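Heltetti Chore Readiness Program
Floor Safety Checklist with Comments – Bay 13
Inspector: Larasati Jugah
Inspection day: Thursday

Purpose: to confirm that the bay is fit for hand-held gripper work on the coat-hanging chore, and to record whether the chore may move to unattended machine trials.

1. Walkways and floor
Result: Pass with comment
A cable lies across the white tile near a standing area. Cover or reroute before the next session. Striped floor tape is present. 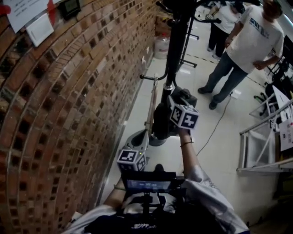
2. Coat stand
Result: Pass
Base checked by hand for rocking. The curved hooks are at face height for some staff – keep clear when reaching past them.

3. Hand-held grippers
Result: Pass
Markers must face outward and be free of scratches. Wrist jewelry is allowed if close-fitting.
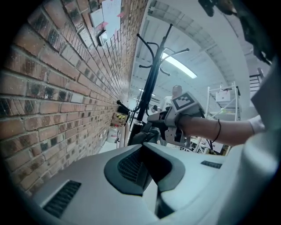

Item 3: gripper in hand, marker plate on top, coat stand behind.

4. Readiness for unattended trials
Result: Not approved
The Brastgate arm completed 2 of 30 hangs without help. Light jackets slid off the hook. A person still does this chore faster and more safely. Reinspect in June.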